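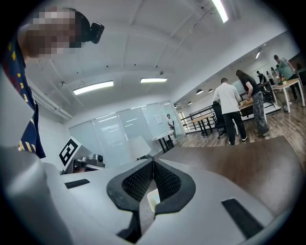
When did Pichler stop selling the lemon custard slice?
The custard slice left the regular Pichler menu in August, and stores were permitted to sell remaining stock until it was gone.

clirkitz_regular
Posted 2019-09-30
I would add that the Trendgate location still lists the slice on its printed menu. When I asked, I was offered the plum tart instead at the same price. The tart is listed at 500 calories, which seems high for a portion of that size.

Loria Dessert Board
Members are asked to note that printed menus are replaced by each location on its own schedule. A listing does not guarantee that an item is available.

crustfirst
I must respectfully disagree with the answer given. The Clirkitz store served me a custard slice two weeks ago, and the cashier stated that it would remain through winter.

clirkitz_regular
That may have been the vanilla slice. It has the same crust and a paler filling.

crustfirst
It was lemon. I am familiar with both.

tart_and_plain
The plum tart is the better product in any case. The custard was too sweet and the crust was often soft by evening.

Loria Dessert Board
The answer will stay as posted until a receipt is provided. Reports from other locations may be added to this thread. Please include the store and the price paid.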